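Care packages for a kid far from home - what do you send?

Board: Parents and Family > College and Beyond
Thread started May 11, 2020

marigold_porch wrote:

Hi everyone, long-time reader and not much of a poster, so bear with me. My youngest moved 552 miles away for her first real job and she's living in one room above a dentist's office with a microwave and a kettle. She says she's fine. She sounds fine! But I'm her mother and I would like to put things in a box and mail them to her, and I find I have no idea what a 23-year-old wants. When her brother was away I sent socks and he was perfectly polite about it.

So what goes in yours? And how do you keep the postage from costing more than what's inside? My first try came to a number I'm not going to type where my husband might see it.

Kirsty Treloar wrote:

Oh, I love this question. I've been mailing boxes to my two (and then to nieces, and then to the nieces' roommates) for longer than I'd like to admit, and my best advice is to send things she can hand around. A new person in a new place has a hard time knocking on a door with nothing in her hand. If she has a bag of something to share, she has an excuse. My older one met her best friend over a tin of my mother's ginger cookies, and they stood up in each other's weddings.

For the mailing part, find the flat price box at your post office and then treat it like packing a suitcase. Heavy things are your friend in a flat price box. Light puffy things are not, which is a pity because chips are what they all ask for.

dutch_oven_dan wrote:

I'm going to disagree a little with Kirsty, in a friendly way. Snacks are the part of the box she can buy herself. She has a job and presumably there's a store. What I wanted when I was that age and on my own was the stuff you never think to buy until it's eleven at night and you need it - tape, a decent flashlight, stamps, a sewing kit, the good scissors. My dad sent me a can opener in 1988 and I still have it. I couldn't tell you one thing I ate that year.

marigold_porch wrote:

Dan, that's so sweet about the can opener. I called her tonight and asked, very casually, whether she had scissors. She's been using nail clippers. So scissors are going in!

Tyson Boychuk wrote:

Guy in his twenties here who is on the receiving end of these, so maybe I can help. Both are good, but please don't stop sending the food. I can buy snacks, sure, but I buy the same two things every time, and my aunt's boxes are the only reason I ever eat anything different. She goes to the import shop near her, Delić, and just fills a basket with whatever has a nice wrapper. Half of it I can't read. I look forward to it for weeks.

What I'd skip: anything in glass, anything scented (everything else in the box will taste like that candle), and chocolate once the weather warms up. I got one box that had sat in a hot truck and it was basically a single brown brick with a birthday card in it. I ate it anyway.

plumtree_annie wrote:

Tyson, your aunt sounds like my kind of person. I do mixed bags too and I lay it all out on a bed or a table before I pack, so I can see if I've gone overboard on salty or on sweet. I always have. My husband calls it the museum. Crackers, cookies, a pastry or two, and a few bags of something crunchy in the loudest colors I can find.

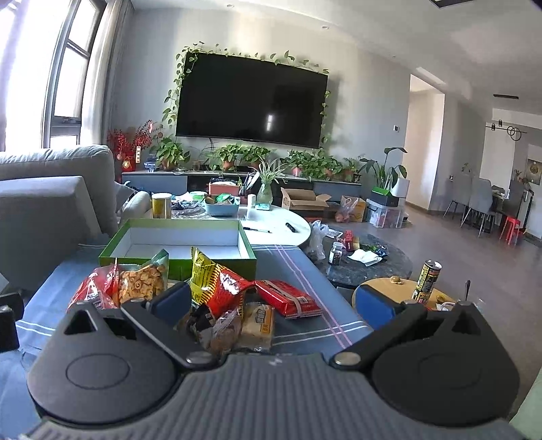 How I pack a snack box, since a couple of people messaged me to ask

1. Line the bottom with something soft she'll use. Dish towels are perfect. Put the scissors, flashlight and other Dan items there, wrapped up so they can't poke through.

2. Next come the flat things, like sealed packets, tea, a paperback, and any mail that's come to the house for her.

3. Cookies and crackers go in the middle, standing on their edges like records on a shelf. I started doing this years ago and I get far fewer reports of crumbs.

4. Puffy bags on top. They make pretty good padding, so I skip the foam peanuts altogether.

5. A note. It doesn't need to be long. I usually write down what the dog did.

dutch_oven_dan wrote:

I've never been a category before. "Dan items." I'm putting that on the garage door.

I still say two bags of snacks would do it and the rest should be useful. But I'll give you the dish towels, those are clever.

Kirsty Treloar wrote:

Dan, dear, two bags is a stingy box and you know it. Six at least!

Marigold, one more thought on cost. I give myself a limit for the whole year, 110 dollars a kid, and that covers postage too. It works out to a box every couple of months with a bigger one in December. Before I did that I was sending them whenever I felt lonesome, which was often, and it added up to more than our water heater.

hollis_and_wren wrote:

Small word of caution from someone whose son has a nut allergy. If you're telling her to share these around, keep things in their original wrappers so people can check the label. And for the imported ones you can't read, she should say so when she offers them. I don't mean to be a wet blanket, I love the idea.

plumtree_annie wrote:

Not a wet blanket at all, Hollis. I should have put that in my list.

marigold_porch wrote:

You're all so kind. The box went out this afternoon - scissors, stamps, two dish towels, a flashlight, and (sorry, Dan) nearly 3 pounds of snacks. I wrote her a note about the squirrel that's been getting into the porch swing cushions. It ran to four pages, front and back, so I may have to work on that part.

Does anybody know if banana bread travels?

Tyson Boychuk wrote:

It does if you freeze it first and wrap it twice. Ask me about the time it doesn't.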